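Thread on turning a food blog into a printed cookbook. I finished mine in December 2020 and people keep asking how it went, so I'm putting it in one place.

Background first. I had a recipe blog hosted on Wirkach. Home cooking, mostly soups, rice dishes and braises. No ads, a small group of regular readers, and a lot of comments from people in Vurkton, where I live.

The blog had 444 recipes on it when I stopped to look. Plenty of those were the same dish written up more than once. I had three posts for lentil soup and they didn't agree on how much water to use.

I wasn't looking for a book deal. Markos Gkikas edits cookbooks at Fletier, and he wrote to me after making my braised cabbage for his family. He asked if I had thought about a book. I said I hadn't, and then I thought about it for a month.

The contract was short. I read it at the kitchen table and then paid a lawyer to read it again. She caught one thing I had skipped, that the print rights stay with Fletier until 2037. I was fine with that, but I was glad to know it before signing.

If you get an offer, look at the line about blog posts. Mine said I had to take down any recipe that went in the book unless it was "substantially revised." We changed that so the old versions could stay up.

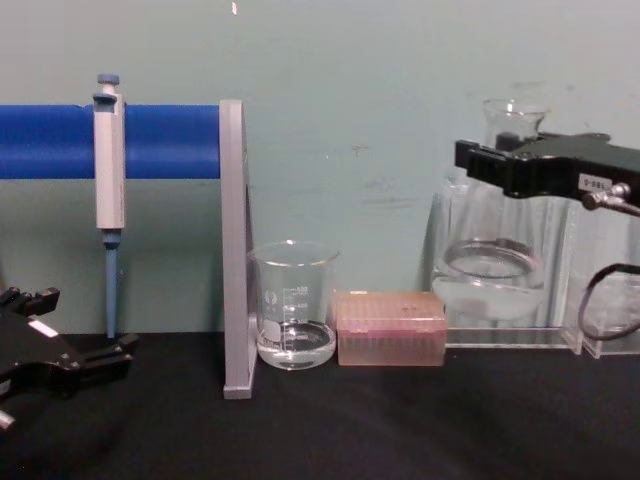

Picking the recipes

Markos wanted a book you could cook from on a weeknight. That ruled out a lot of my favorites, including the three-day pork and anything that starts with making your own stock.

I printed out every post and sorted the pages into piles on the floor. Yes pile, no pile, and a pile for recipes I liked but didn't trust. The last pile was the biggest by far.

A recipe I didn't trust was usually one I had written from memory. You can tell when you read them back. They say things like "cook until done" and "add a good amount of oil." Readers on the blog would just ask in the comments. A book has no comments.

The no pile was easier than I expected. Anything I hadn't cooked again after posting it went straight in.

One that nearly got dropped was the tomato rice. Markos thought it was too plain. I sent him the comments on that post, which were mostly people saying their kids ate it, and it stayed.
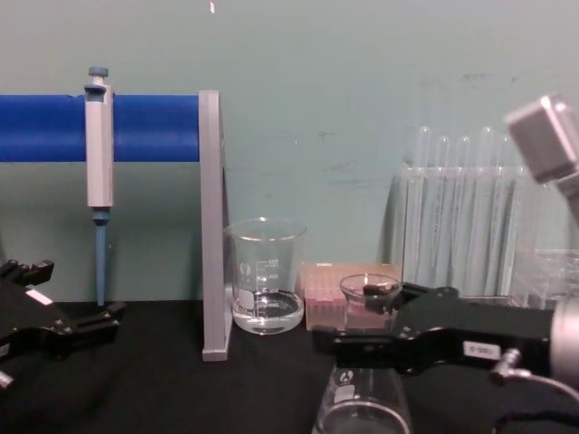 I also had to ask permission for a few. The eggplant with mint came from a cook at Halim, a restaurant I used to go to every week. I had credited the restaurant on the blog, but a book felt different. They said yes and asked me to spell the cook's name right. I sent them the page before it went to print.

General rule I ended up with: if I learned a dish from one person, I name that person in the note above the recipe. If I learned it from reading five versions and making my own, I say that instead.

Testing was the long part. Every recipe got cooked 2 times by me and then once by somebody else, in their own kitchen with their own pans. I stayed out of the room.

My main outside tester was Tassanee Inthanon. She cooks for a school and is very good at following instructions to the letter. If the recipe forgot to say "drain the beans," she did not drain the beans.

Her notes were blunt. One said "This is not 20 minutes." It was not. I had never counted the time it takes to chop things.

We settled on giving two times for each recipe, one for chopping and one for cooking. It takes up an extra line on the page and it's the thing early readers have mentioned most.

Weights were the other fight. On the blog I used cups for everything. Fletier wanted grams as well, so I bought a scale and weighed it all again. My "two large potatoes" came to 900 grams one night and a good deal less the next. Now it says 900 grams, with a note that this may be two potatoes or four.

Salt took the most fixing. The kind I use at home is coarse, and a spoonful of fine salt is a lot saltier. Tassanee's first batch of white bean soup went in the trash. Every recipe in the book now says which kind, plus a weight.
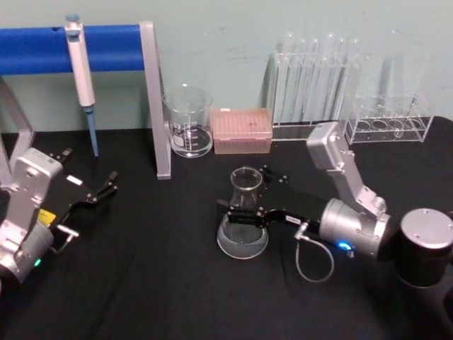 Then came the notes above the recipes. Blog intros can ramble. In the book I had room for a short paragraph each, and Markos cut most of them down further. He asked what the cook needed to know before turning on the stove, and we kept that part.

He did let me keep a long one about my aunt's chicken and prunes. It runs most of a page. I don't care if people skip it.

The index is worth a post of its own. I thought the publisher would do it. They offered, but the cost came out of my advance, so I did it myself over a few weeks in February. I would pay for it next time.

Things I got wrong in the index: listed scallions and green onions as two separate items, left out rice completely, and had "cabbage, see also cabbage."

On money, I'll say this much. The advance covered groceries, the lawyer and the new scale, and there was some left over. It did not cover my time. I kept my regular job the whole way through and cooked in the evenings.

If you want to try it, start a notebook now. Write down what you really put in the pot, with weights, and the time on the clock when you start and stop. I would have saved months if I had done that from the first post.

Also save your reader comments somewhere outside the blog. I copied mine into a plain document before I moved anything, and I went back to it all through the edit. People tell you what went wrong and what they swapped. 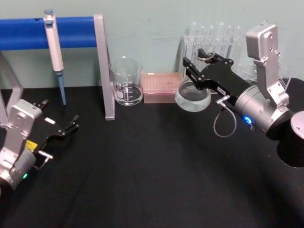

Do you need a big readership before a publisher will talk to you?

In my case it was small. Markos told me he looked at how many people came back to say they had cooked something, and whether I answered their questions. I'm sure other publishers go by size, and I can only speak for the one I worked with.

A few people also asked if the blog is staying up. It is. I've put corrected versions of the lentil soup on there and removed the two that didn't work. The one left uses the water amount from the book.

Next I'm going through the pile of recipes I didn't trust. First up is the fish stew with fennel, which currently tells you to add "some liquid." Will post when it's fixed.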